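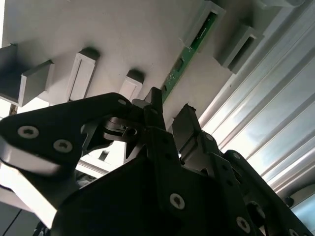

Computer recycler Soler has put its memory-removal cell at Piltham back to work after a rebuild of the arm's tool end, the company said on November 30, 2020.

2 min read

The cell pulls memory modules from old desktop towers so they can be tested and resold. It had been dropping modules since July, and technicians traced the fault to play in the finger linkage of the gripper.

Ronaldo Araújo, who looks after the cell, replaced the worn pivots and re-torqued every screw on the finger plates. He then reset the tool centre point, a job that took most of a shift.

"The fingers have to come down square on the module," Araújo said. "If they're a bit off, you catch the latch or the slot beside it."

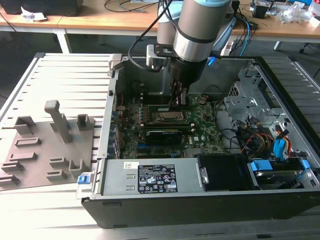
The gripper over the memory slots of a desktop tower at Piltham.

Test runs are being done on Dell towers laid on their side on the slotted aluminium table, with the power supply and drives left in. The arm makes 30 slow approaches with the fingers open, then 30 more at working speed. Araújo checks the height after each set and adjusts it if needed.

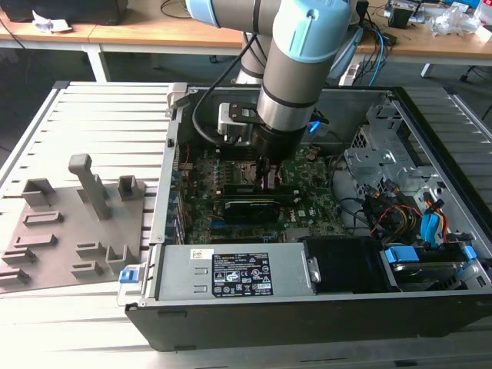
A grey fixture plate shares the table with the tower and stays in place between jobs – moving it would mean teaching the arm its positions again.

Parts for the repair came from Santoro and cost $3,390. Soler plans to check the linkage every five weeks from now on and to keep a spare set of fingers on the shelf.

5 comments
30 shares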